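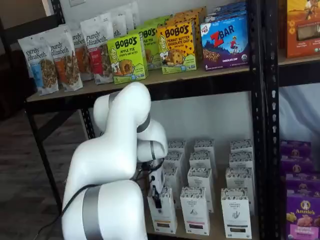
Figure 3. Arm at the snack shelves, gripper pointed down over the lower shelf.

Section 3: Running the Shelf Demo on Open Day

Visitors love this one, so give them time to watch a full pick!

1. Stock both shelves before powering up. Pouches and snack boxes go on top, small white cartons below.
2. Line the cartons up in straight columns.
3. Check that the gripper cable runs freely along the arm.
4. Load the Dulliswood program and set speed to 10 percent.
5. Invite a guest to press Start (kids are great at this).

Note: The Paisan controller beeps when it is ready for the next pick.

CAUTION: Keep hands off the shelves while the arm is powered. Press Stop before straightening a carton.

Stendness Open Day Guide, revised 2018-07-05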